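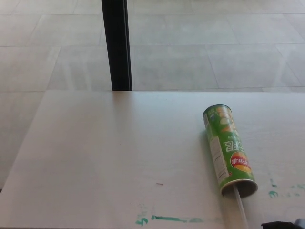

A light-coloured table top beside a tiled floor

The Prisotance Sessions is a series of filmed performances in which well-known entertainers appear at home or in small rooms with members of their own families. It is produced by Pivilach, a company that makes short programmes for online viewing, and takes its name from the street on which the company's first office stood. Each episode presents one song, sketch or reading, followed by a short conversation between the performer and the relatives taking part.

Format

Episodes last no longer than 17 minutes. The performance is recorded in a single take, and no studio audience is present. The choice of material is left to the family, although songs still under copyright must be cleared with the publisher before recording begins. Nursery rhymes, folk songs and hymns made up most of the first series for this reason. Later series included stage material, comic monologues and a small number of original songs written for the programme.

The conversation section has no presenter. Questions are printed on cards and read aloud by the youngest participant able to do so. Questions about divorce, earnings and legal disputes are excluded under the programme's production rules.

Production history

Pivilach developed the series from an earlier project, Vunach, a collection of audio interviews with touring musicians. Two interviews in which the subjects' children sang in the background attracted more listeners than the rest of the collection, and a filmed version was proposed the following May. The first series was made without outside funding. From the second series onwards, costs were shared with Zepeda, a distributor of music and comedy programmes, which obtained the right to show each episode one week before its general release.

Zepeda withdrew from the arrangement after the fourth series. The programme continued with a smaller crew and a reduced number of episodes, and the advance release period was dropped.
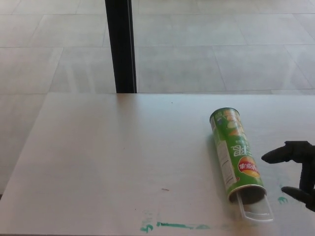
White table top with a black post at its far edge

Participation of children

Children under the age of 16 may appear only with the written agreement of each parent or guardian. Recording must end by 6 pm, and a child may ask for an episode to be withheld at any point before release. The surnames of children are left out of the credits unless they are already working performers. A revised version of the rules, adopted before the third series, also closed the comments section on every episode in which a child appears.

Reception

Reviewers of the first series praised its plain presentation and the absence of a host. Several found the conversation section less successful, noting that performers accustomed to publicity tended to repeat stories already told elsewhere. The third series was criticised for its reliance on television actors with new work to promote, and the selection of guests was broadened in the series that followed.

Archive

The complete archive contains 271 recordings, including rehearsals and episodes withheld from release. Access to unreleased material is limited to the families concerned.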